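Small Kitchens and Storage board
Thread: Decanting dry goods, worth it or not?

pantrymoth_ohio
Posted August 10, 2022

We moved into a two-bedroom apartment with one narrow pantry closet and I'm trying to decide how to store dry goods. My sister moves everything into matching containers the day she buys it: rice, flour, oats, tea, even crackers. I have always left things in the package with a clip on it.

We had pantry moths at the last place and I threw out nearly 50 dollars' worth of food, so I'm leaning toward her way. But it seems like a lot of washing up and a lot of money for boxes. What do people do who have kept this up for more than a month?

gravelroad17
Decant flour, rice, oats and anything with nuts in it. Leave the rest. Moths chew through thin plastic bags and paper, so those are the ones that matter. Cans and jars are fine as they are.

Look at the seal before you buy anything. A lid that just sits on top won't stop larvae. You want a gasket or a screw thread.

Lihua Feng
I've done it for years and I would not go back. It takes me one evening a month. I write the date on masking tape on the bottom of the container and cut the cooking directions off the package and drop them inside. If you skip that step you end up with three kinds of lentils and no idea how long any of them take.

I bought the Prellden boxes because they stack. The small size is too small for a full bag of sugar, so check the volume.

kettle_and_co
Going to disagree with both of you. Decanting is mostly a hobby. The moths come home inside the package. If you pour infested rice into a nice airtight box, you have an airtight box of moths. What fixed it for us was the freezer: every bag of grain goes in for a few days before it goes on a shelf. After that I don't care what it's stored in.

gravelroad17
The freezer kills what's in the bag. It does nothing about the ones already living in the closet. You need both.

kettle_and_co
Then clean the closet. Vacuum the shelf pin holes, wipe everything down, change the shelf paper. That's a Saturday's work once and then it's done. People buy 300 dollars of containers and never move the shelf paper.

Marloes De Smet
I think both of you are right about grain, but most of the mess in my kitchen was never grain. It was the small stuff. Sachets, tea, yeast, sugar packets, soup mix, things that come in strips or loose in a bag. That's what falls behind the shelf.

What worked for me was trays. One shallow basket per kind of thing, with the lidded containers standing inside it, and I pull out the whole basket. I keep mine on the low shelf and do the sorting at the coffee table, where there's more room than on the counter.
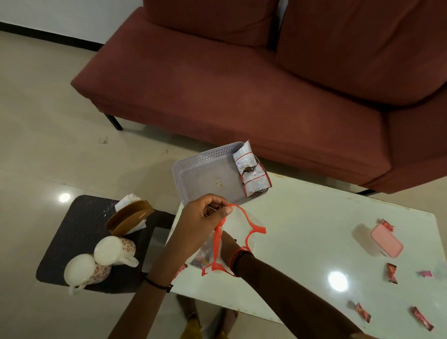
Same table, with the canisters in the basket: 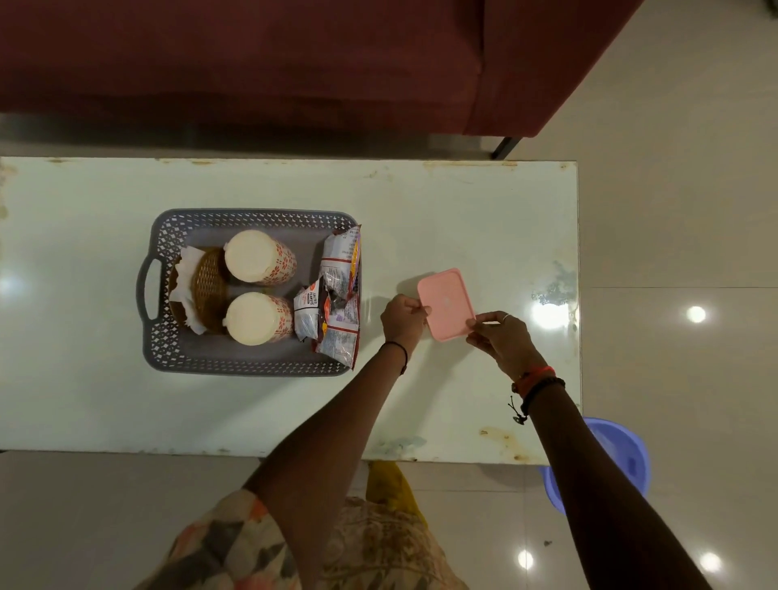 If you do it this way, measure the shelf depth first. Mine is 17 inches and I bought two baskets that stuck out past the door. They live in the bathroom now. Buy one, try it for a couple of weeks, then buy the others.

I also don't think everything has to match. I use old tins and whatever else has a decent lid.

pantrymoth_ohio
The basket idea makes sense to me. Our closet is deep and narrow and I lose things at the back all the time. Do you label the baskets or the containers?

Marloes De Smet
The baskets. What's in the containers changes too often. I used a label maker the first year and spent more time peeling labels off than I did cooking.

Lihua Feng
I would label both. My husband cannot find anything that isn't labeled, and he does half the cooking. A grease pencil works on plastic and wipes off with a dry cloth.

nesow_bend
Has anyone tried the Drotach canisters with the pump lid? They were on sale last November and I passed on them.

gravelroad17
I have two. The pump on one quit after six months. It still closes fine as an ordinary lid. I wouldn't pay full price. The Mertens glass ones are heavier, but there's nothing on them to break except the glass.

kettle_and_co
Glass on a high shelf is a bad idea in a rental with those wobbly wire racks. Put it at waist height or skip it.

I'll give Marloes the point on sachets. I have a drawer of them and I couldn't tell you what's in it. I still say clean the closet before buying anything.

pantrymoth_ohio
OK. Plan for now is to vacuum and wipe out the closet this weekend, freeze the rice and flour, and get sealed boxes for those only. Then one basket for tea and packets to see if we use it. I measured and our shelf is a little under 15 inches, so no deep ones.

Does bay leaf do anything for moths? My mother-in-law swears by it.

gravelroad17
No.

Lihua Feng
It smells nice. I put one in the rice anyway.

kettle_and_co
Get the sticky traps with the pheromone. They won't clear an infestation on their own, but you'll know if you still have one. Change them when the package says to and keep them away from an open window.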